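In defence of the stuff on the bench 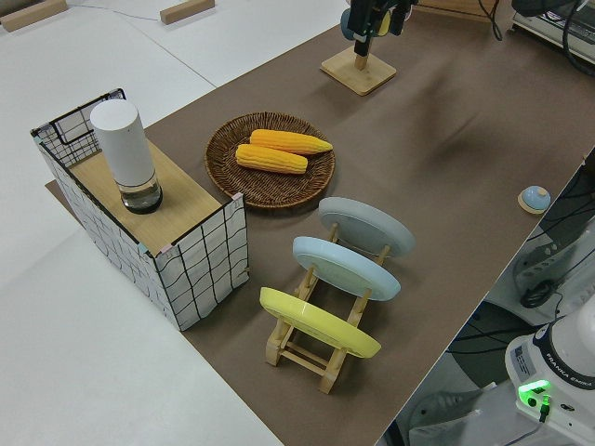

Corn in the wicker tray, plates in the rack.

My cousin Mimoza Stojanovska has a kitchen in Westdale with nothing on the counters. I mean nothing. You could land a small plane on them. The toaster lives in a cupboard, the kettle lives in a different cupboard, and the plates are in a deep drawer you have to kneel beside if you want a small one. She loves it and I love her, but every time I stay there I spend half of breakfast opening doors.

I've been thinking about this since we moved to Stutbridge, where the kitchen has 2 drawers and I have far more than two drawers' worth of things. The fellow who came to quote on new cabinets wanted $2595 for a run along one wall, and that was before handles. I told him I'd think about it. I did think about it, for nearly a whole afternoon, and then I went and bought a dish rack.

A dish rack is the most useful thing you can own, and people treat it like something to be hidden when company comes! I know the argument. You wash, you dry with a tea towel, you put away, and the kitchen goes back to looking like a brochure. But a plate standing up in a wooden rack is already put away, as far as I'm concerned. I can see it, I can grab it with one hand, and if it happens to be a nice colour (yellow, say, or that soft light blue) then it's doing more for the room than any print I could hang. We spend good money on coloured plates and then shut them in the dark. I don't get it.

The same goes for food. When I was a kid my grandmother kept vegetables out on the table in whatever basket was closest, and we ate them because they were there. Corn in a wicker tray gets cooked. Corn in the bottom of the fridge, under the lettuce and behind the half jar of something, gets found in December. I'm not claiming science here, only my own crisper drawer, and I'd rather not go into what I've pulled out of it over the years.

Yes, corn loses its sweetness sitting out, so buy it the day you want it. My neighbour Marinho will tell you it should go from stalk to pot in under 45 minutes, and he will tell you at length, over the fence, while you're holding the shopping. He's probably right. I still put mine in the tray first – it reminds me what's for tea.

Now, there is a limit. I'm not arguing for piles. My sister Teodora visited in the first month and couldn't find a spot to put down her cup, which she mentioned to our mother, who mentioned it to me. Fair enough. Mail doesn't belong on the table, and neither do keys or batteries or the lid to a container we no longer own. What I leave out has to be something I'd reach for on an ordinary day, and it has to have a thing of its own to sit in or on. Loose corn is a mess. The same corn in a tray with a raised rim looks like somebody meant it, and you can pick up the lot and move it when you need to roll out pastry.

Back in 2000, in my first flat on Piltus Street, I had one shelf, a borrowed table and a single good bowl. Everything I cooked with was in plain sight because there was nowhere else for it to go. I cooked more that year than I did in the ten after it, in kitchens with twice the cupboards. Some of that was being broke, I'll admit. Some of it was walking past an onion on the way to the phone and thinking, well, soup then.

Mimoza is coming for a fortnight and has offered, very kindly, to help me "get on top of the kitchen". She can do the linen press if she likes. The rack is staying where it is, and so are the plates.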